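Clekidance Two-Arm Bench Cell

Product overview | Setting up | Looking after it | Spares

The Clekidance is our two-arm cell for box handling and other close work, and if you've just taken delivery of one, welcome, and do put the kettle on before you start! It comes from the Bramwell workshop bolted together and checked over, but a little time spent on it now will save you a good deal of fiddling later on.

Start with the grippers. Open both fingers fully with the power on and look at the tips through the wrist camera, with a few ordinary objects set out on the floor panel.

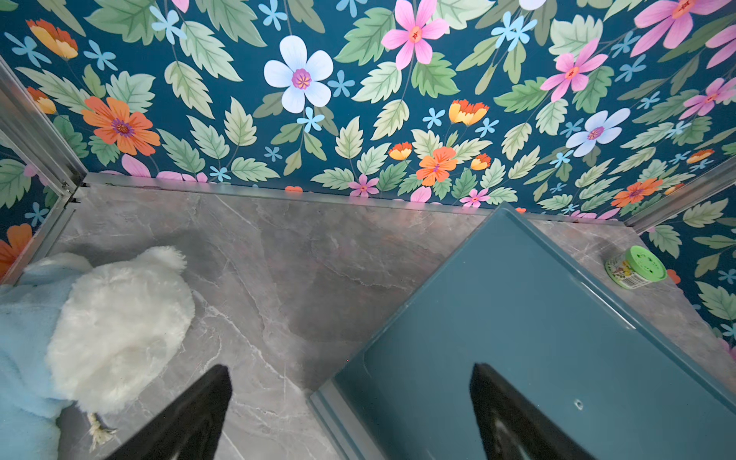

Wrist camera view, both fingertips showing.

Next come the arm bases. Each one bolts to the front rail through its black mounting plate, and we like the bolts rechecked after the first 65 hours of running (they do settle, however well they were done up). Follow the cables along while you're down there, and make sure nothing pulls when the arms reach for the back wall.
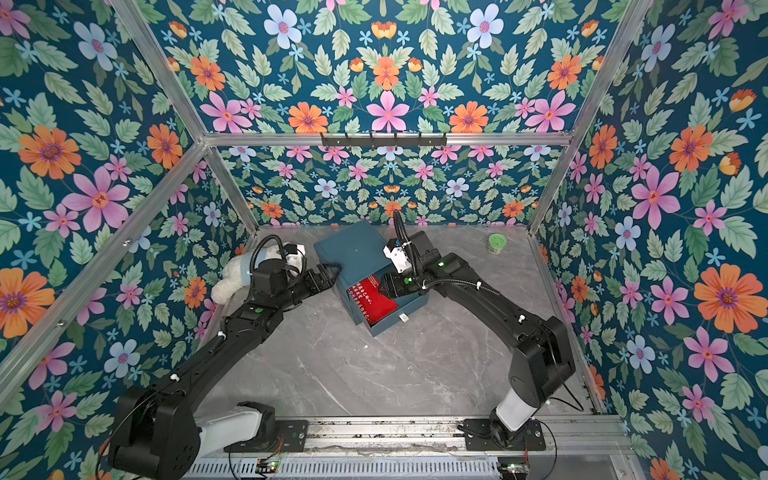

Ewurabena Ackah wrote to us in February to say that her left arm had been stopping short, and that a slightly longer loop of cable at the wrist had cured it completely. We've since added a note to the Ferklow cable kit, so thank you, Ewurabena.

Once the cables are happy, bring both grippers in slowly to a box in the middle of the floor and watch that they arrive level with one another.

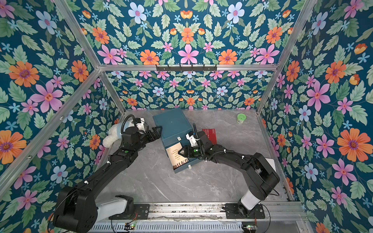 Looking after it

Wipe the finger pads with a soft cloth every 200 cycles, and change them when the edges start to round over. Pads are sold in pairs, part Drilau 9, and it's well worth fitting both at once so the grip stays even.
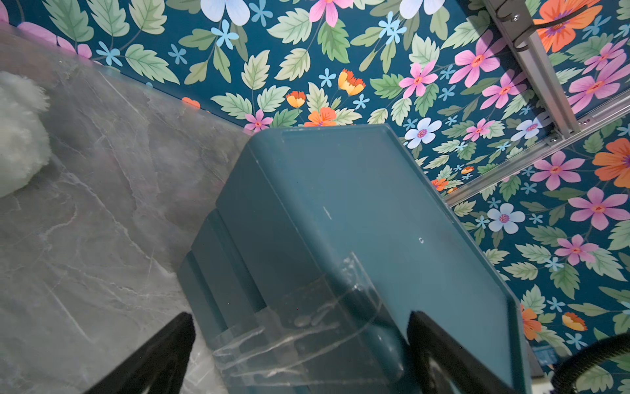 Keep the closing force on the low side for thin plastic boxes, and turn it up a little at a time. If an arm still drifts after all that, ring the workshop and ask for Lorcan Costello, mornings are best.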